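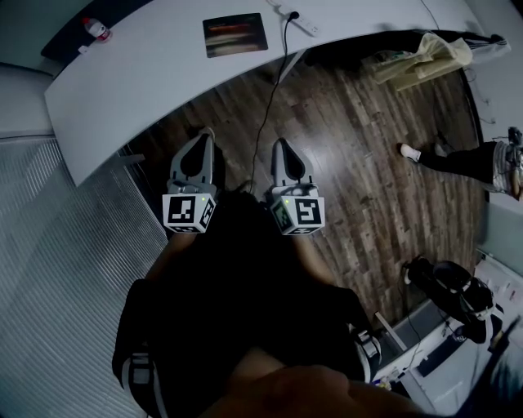 The Floor at Dalum, Continued

Readers with long memories will recall that the hall at Dalum was going to have its floor refinished in September. It is now February 2025, and the floor has been discussed more thoroughly than most marriages.

The trouble is the color. One group likes the boards dark, as they are. The other group would like to be able to find an earring. Khôi Tăng, who runs the folk dance evenings, belongs to the first group and has said so in a letter of seven pages, two of them on the subject of socks. Thu Trịnh got the quotes and would mostly like someone to pick one.

There are two on the table. Prerska would sand the whole thing back to pale wood and finish it in oil, and wants the hall shut for nine days. Ung would clean it, patch the worn stretch by the kitchen door and put a fresh coat over the top, leaving it dark. They say the hall would be shut "for a bit," and have declined to be drawn further. The difference in price is $500, which both groups have described as nothing, though neither has offered to pay it.

Skodance has the hall for its spring weekend and would like a floor of any color to be in place by then. They expect roughly 100 dancers, most of them in hard shoes. Khôi says hard shoes are good for a floor. Thu has asked him to put that in writing, and we fear he will.

Meanwhile, a few requests. Please lift the chairs when you move them. The long scratch under the window was made by a piano and we are still hearing about it. Please don't mop with the lemon stuff, which leaves a film and sent two of the Tuesday-class beginners, in effect, skating. Felt pads are in the drawer under the coat hooks, next to the spare fuses.

If you have a view on oil versus varnish, tell Thu. If you have a view on socks, Khôi would be glad to send you his letter.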